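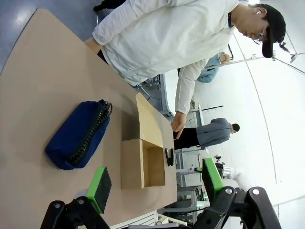

I have now read the Vinov paper on wrist-camera imitation three times, and I still don't believe the headline number. The claim is that a policy trained on 772 demonstrations, with nothing but the view from the gripper, learns a general idea of "put it in the box". Perhaps. But look at what the camera gets to see. Between the two green fingers there's a navy zipped pouch and an open cardboard box, fair enough, and then there is a man in a white jacket leaning over the far side of the table with his finger pointing towards the box. If anything like that gets into the training set, I'd want to know what the network is reading: the box, or the hand.

Kusum Nigam thinks I'm being unfair. Her argument is that clutter and people in the background are good for the method, as they stop it from latching on to one tidy wall. I agree up to a point. Variety helps when it has nothing to do with the answer. A pointing hand has quite a lot to do with the answer, and a big network will take a cheap clue over a hard one every time.

The paper has an ablation that is meant to settle this. They mask the top part of every image and retrain, and success drops a little. Fine, except they ran it with 2 seeds, and the gap between the seeds is bigger than the drop. I wouldn't hang a coat on that. The Dhillon baseline got 5 seeds, oddly, so it can't have been a matter of computer time alone.

There's also the fisheye problem. With a lens that wide, straight walls bend and anything near the rim is squashed, so "top part of the image" is a slippery thing to mask. Half an arm might stay in. Killian Boyer suggested painting out people with a proper segmentation model and running the lot again – dull work, but it's the test I'd trust.

I'm not saying the method fails. The wrist view is cheap and I like that the code is short. I've asked the authors for the per-object results and will post them if they turn up, along with whatever I get from my own run on the soft pouches, which has been stuck in the queue since October.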